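Home | Stories | Ask a Question | Make and Do | For Grown-ups

Print this page | E-mail to a friend

How Does a Robot Learn to Pick Things Up?

By Noémie Ross

Think back to the very first time you tied your own shoelaces. You probably can't remember it very well, but I'll bet somebody sat down next to you and showed you how the loops went, and then showed you again, and then again the next morning when you were already running late for school. Learning by being shown is one of the oldest ways of learning there is. Puppies do it, ducklings do it, and these days some robots do it too!

At Skevuler, a small workshop in the town of Jirkodton, people spend their days showing robot arms how to do very ordinary jobs, like putting a block in a basket, taking it out again, or moving a cup from one side of a table to the other. You might think those jobs sound far too easy to bother with. Your hands have been practising for years, though, and a new robot arm has never picked up anything at all.

What is an example?

When a person wants to teach the arm a job, they guide it through the whole thing from start to finish. At Skevuler they do this with a pair of handles, a bit like the controls for a video game (but heavier, and a lot harder on the wrists). When the person moves a handle, the arm moves as well. When they squeeze, the two fingers at the end of the arm close up.

All the while, a computer is keeping notes. It saves the pictures coming from the cameras, and it saves where every joint of the arm was at each moment, the way you might write down "elbow bent, hand low, fingers open" if you were describing a dance move to a friend on the phone. One full go at the job, with its pictures and its notes kept together, is called an example. Some people call it a demonstration, which is a longer word for the same thing.

A short job like moving a block takes less than 30 seconds. Then everything gets put back on the table and they do it over again.

Why do they need so many?

Suppose you only ever saw one dog in your whole life, and it was small and white and fluffy. Then one day a great big brown dog came around the corner. Would you know it was a dog? Maybe, because you're clever, but you might have to think about it.

A learning computer has the same trouble, only worse. If every example shows a block in the very same corner of the basket, the robot may decide that blocks live in that corner and nowhere else, and it will reach there even when the block is sitting somewhere different. So the people doing the teaching keep changing things. They slide the basket over a little, or turn it, or swap in a block of another colour, or start the arm from a new place.

For the basket job, the team at Skevuler wanted 1000 examples. For a harder job, folding a small towel, they are hoping for 3000, and the last I heard they were still folding. The work is shared among 4 people who take turns, and there is a kettle, and a radio, and a rule about not choosing the station when it isn't your turn at the handles.

What does the robot see?

A robot doesn't see a basket the way you do. You look at it and think of picnics, or bread, or the cat asleep in the clean washing. The computer gets rows and rows of numbers that stand for light and dark and colour, and it has to work out which of those numbers go with the block, which go with the basket, and which are only a shadow lying on the table. Shadows can be quite a nuisance, as they change shape whenever the arm moves.

Have a look at the colours and see how many different shadows you can find.
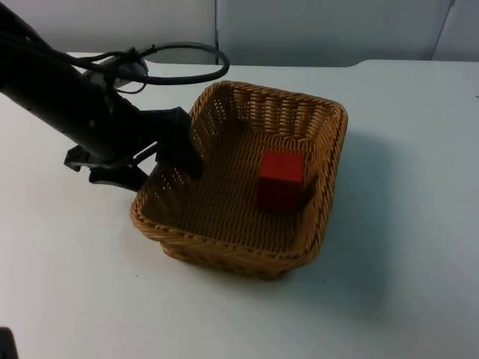

What about mistakes?

Sometimes the person at the handles bumps the basket or drops the block, and you might expect those examples to be thrown straight in the bin. Some of them are. Others are kept on purpose, as long as the person goes back, picks the block up and finishes the job properly, so that the robot gets to learn what to do after a muddle. I rather like that.

Try it at home

Ask a friend to close their eyes, then guide their hand to pick up a sock and drop it in a bowl. Do it a few times with the sock in the same spot. Now move the sock, let go of their hand, and see where they reach!

More stories like this
- Why Do Cables Get Tangled?
- The Kotmont Bridge and How It Opens
- A Day at the Chisholm Weather Station
- What Is a Sensor?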